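The laundry on the corner of Hultgate closes its doors in the evening, but the woman who runs it was still folding when I came by in May with a bag of cinnamon buns and a list of questions I mostly never got to ask. She has been washing other people's clothes for most of her working life, and once she gets going on the subject of wool (or vinegar, or the sins of fabric softener) it is best to sit down and let her talk. 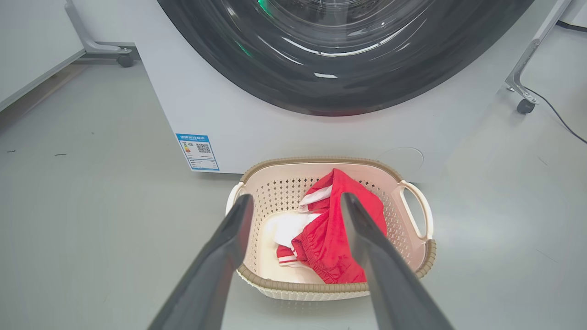
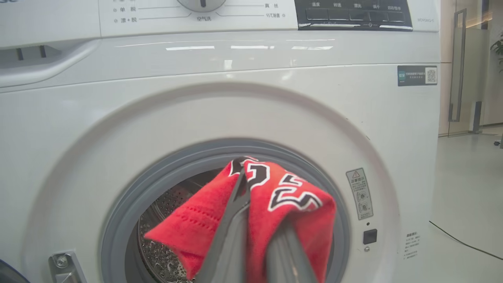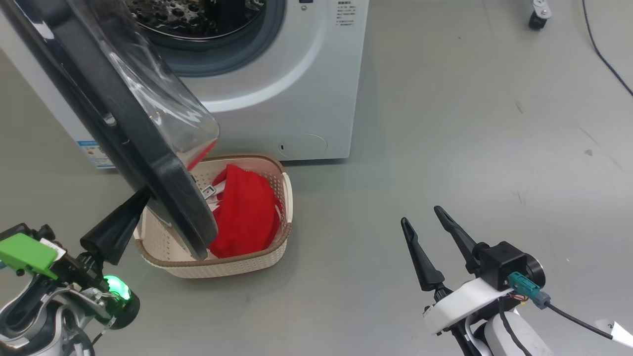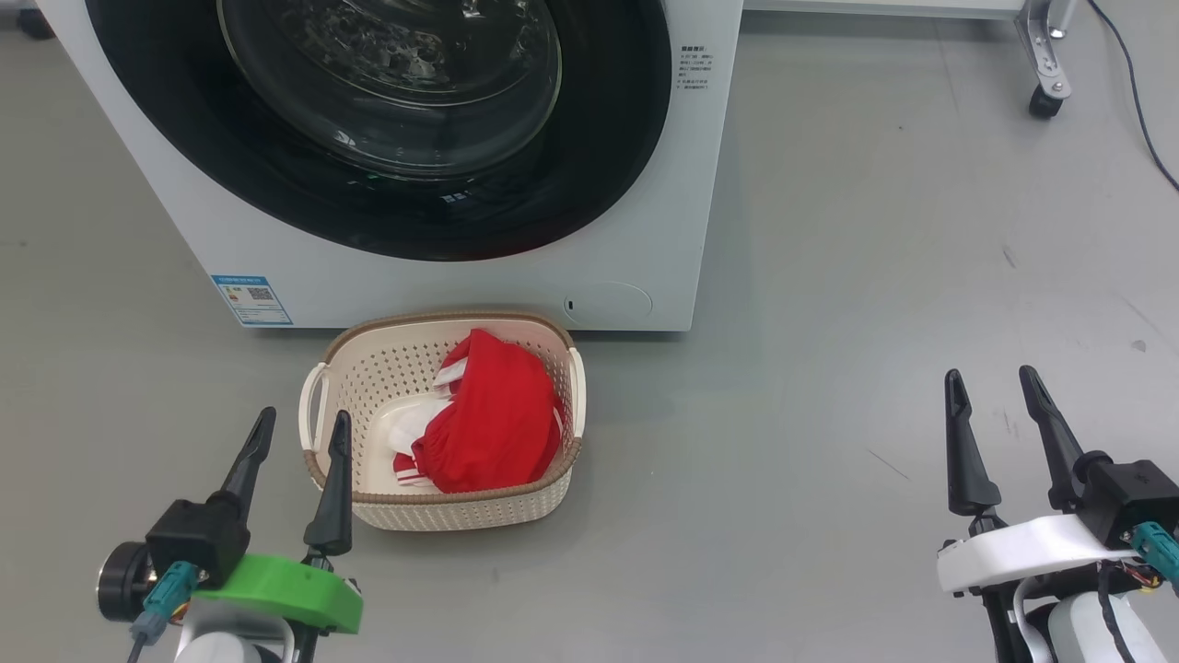

A white front-loader, the kind of washer she would rather talk about than her own life story.

Starting out by hand

She grew up over a bakery, the youngest in a house where flour got into everything, and her first memory of laundry is of standing on a crate beside her grandmother and being allowed to squeeze the suds through a tablecloth. "Not wring it," she told me, and she put down the pillowcase she was holding so she could show me with her hands. "Squeeze. My grandmother would have had my ears for wringing linen. You twist it and you've made creases that will be there at your wedding."

Her first paid job was at Engebretsen, a hotel laundry on the other side of the river, where she started on towels and worked her way up, over what she says was a very long winter, to table linen. It was hot and noisy and she loved it. There was a wall chart listing 857 items that had to go out each morning before breakfast service, and she can still recite the order they went in, napkins first, chef's jackets last. She did recite it for me, or a good part of it, and I'm sorry to say my pen gave up somewhere after the bath mats.

"What I learned there was speed," she said. "Everything I know about being gentle I had to learn later, and mostly by ruining things."

The sweater

The thing she ruined most memorably was a sweater. It came to her in her first year of business, when the shop was still called Griketti after the tailor who had the place before her and whose sign she couldn't afford to take down. The sweater was cream colored, hand knitted, and belonged to a customer who had carried it home from a trip abroad. It went in with a warm load. It came out, she said, holding her hands a very small distance apart, suitable for a cat.

She offered to pay. The customer wouldn't hear of it, and came back the next week with another bag of washing, and has been coming back ever since. "I have never been so grateful to anybody. I went home and I read every care label in my own closet. I'm not joking, I sat on the floor until supper was cold."

These days each wool piece gets washed by itself in cool water, then rolled in a towel and laid flat on a rack in the back room. She charges a little more for it and explains why to anyone who asks, and to a fair number of people who don't.

What she wishes we would do at home

I had promised readers some practical advice, so between buns I steered her that way. She thinks most of us use far too much detergent. She thinks a cupful of plain white vinegar in with the towels does more good than anything sold in a pretty bottle. New red things should be washed alone the first few times, and she doesn't care what the label says about it. Zippers should be closed and shirts unbuttoned, and the door of a front-loader should be left ajar between washes so that the rubber can dry out.

"And check the pockets! I have found lip balm, I have found train tickets, I once found half a sandwich in a napkin, so neatly wrapped that I felt bad throwing it away."

She keeps a jar for the coins, and when it is full it goes to the school down the street for library books. The last jar came to 522 coins, most of them small, and the children drew her a thank-you card that hangs above the ironing board.

Still at it

The shop has been Kurerance for a good while now, a name she made up at her kitchen table because she liked the sound of it and it fit on the awning. She has 4 people working with her, and she talks of cutting back her own hours with the air of someone who has been talking of it for years. Her knees would like her to. Her regulars, I suspect, would not.

When I got up to leave she looked at my coat, a gray wool one I'm rather fond of, and asked when it had last been brushed. I told her the truth. She held out her hand for it, and I walked home in my cardigan.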